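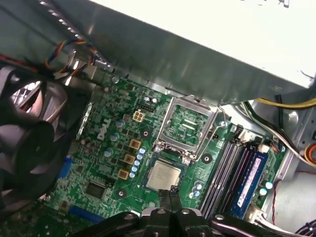 A Dell desktop with the case open and the CPU socket empty.

How to Write a For-Sale Ad for an Old Computer

By Aldana Farías
4 May 2023

Most used computer ads fall into one of two camps. The first says "works great" and nothing else. The second is a 900-word love letter to a machine that now struggles with email. Buyers skip both.

Before you write

Turn the thing on. I bought a desktop last September from a man who had described it as "fast" and, when I asked, had not plugged it in since he moved house. Write down the model, the memory, the size of the drive and which version of the operating system it runs. On Windows, most of this is under Settings, System, About.

Copy off anything you want, sign out of your accounts, then do a full reset with the option to clean the drive. Your tax returns are not a bonus feature.

The title

Maker, model, memory, drive. Stop there. Leave out "L@@K" and "must see." If a part is missing, say so in the title, even if it stings. "Dell desktop, no processor" will get fewer messages than "Dell desktop," and you will enjoy them more.

The description

Start with what works, then what doesn't, then what comes in the box. Short lines are fine. My friend Tadeo Bravo sold his last tower with this:

Starts up fine. Front left USB port is dead. Fan gets loud with games. Comes with power cord, no monitor. Smoke-free home, one cat.

It went in 2 days. He still thinks the cat did it.

The price

Look at what similar machines sold for. Asking prices only tell you what other people are dreaming of. I listed mine at $96 so I could be talked down to $80, and the buyer was very pleased with himself. What you paid for it new is a private sorrow and doesn't go in the ad.

The messages

Expect up to six people to ask "is this available" and vanish. Answer once, politely, with a time and a public place to meet. Anyone who wants to send a courier with a check can be left to their hobby.

Take the ad down once the money is in your hand. You'll get messages for another week anyway.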